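Rundamdale Walking and Travel Club
Minutes of the general meeting, 15 Jun 2026

Chair: Lucian Ciobanu
Minutes: Chaimae Ezzat

The meeting opened at 7:05 pm. Minutes of the previous meeting were read and accepted with one correction: the spring trip went by train, with the bus used only for the return.

1. August trip to Wollby

Lucian reported that the guesthouse at Wollby has confirmed beds for 30 people over four nights. The price includes breakfast but no towels. The deposit of $2,000 was paid last week and is not refundable. Rooms are mostly twins, with three singles on the top floor. There is no elevator.

Two members asked if the singles could be kept for people who snore. The chair said they would go in order of sign-up, as on other trips. 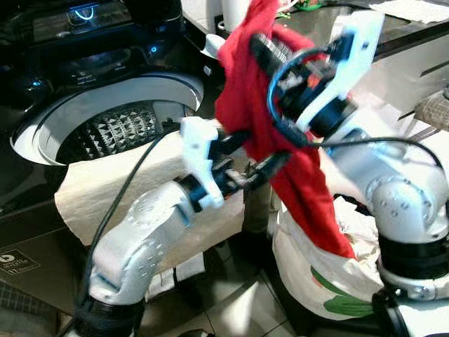

The ferry was discussed at length. The early boat leaves at 6:40 am and would mean getting up at five, but it gets in before the heat and leaves a full day for the lighthouse path. The late boat leaves at 1:15 pm and costs less. A show of hands favored the early boat. Anyone who wants the late boat may take it, but must book their own ticket and walk from the dock.

Swimming: the beach below the guesthouse is stony and has a strong pull at the north end. Members who want to swim should use the south end and bring water shoes.

2. Day walk, Bouazza ridge

Chaimae walked the route in May. The lower path is washed out past the second gate, so the group will go up by the farm road and come down the same way. That adds 40 minutes. The café at the top now closes at 3 pm. Bring lunch.

Parking at the trailhead holds nine cars. Car sharing list is on the back table.

3. Money

The trip account stands at $4,000 before the Wollby balance is paid. The second payment falls due in the first week of August. Each member going must have paid in full by then. Three people still owe for the spring trip and will be sent a note.

Agreed to spend up to $200 on two new first aid kits and a better map case. The old map case leaks at the corner.
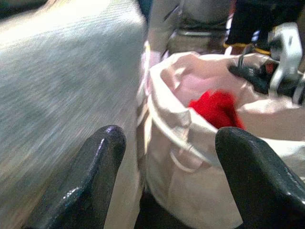

Red cloth in the off-white fabric basket.

4. Booking by Diveo

Lucian has tried Diveo for the sign-up list in place of the paper sheet. It sends reminders and keeps a waiting list. Some members found the log-in hard to use on a phone. Agreed to run both for the Wollby trip and decide in the fall. Paper sign-ups will be typed in by Chaimae.

5. Any other business

A member asked about a winter trip somewhere warm. Ideas so far are a week on the coast by rail or a shorter stay in one town with day trips. Send suggestions with rough prices to Chaimae before the next meeting.

Travel insurance: each member arranges their own. The club does not hold copies of policies. Please carry the emergency phone number on paper as well as on your phone.

Reminder that the library copy of the Wollby trail guide is out of date and shows a footbridge that was taken down.

Meeting closed at 8:30 pm.

Last updated: June, section 1 ferry times corrected

Comments

Ridgeback: Is the late boat bookable the same day, or does it sell out?

C. Ezzat: It sold out twice last summer. Book ahead.

marge_t: Put me down for car sharing to Bouazza please, I have room for three and a small dog.

Old Boots: The farm road is very muddy after rain. Take poles.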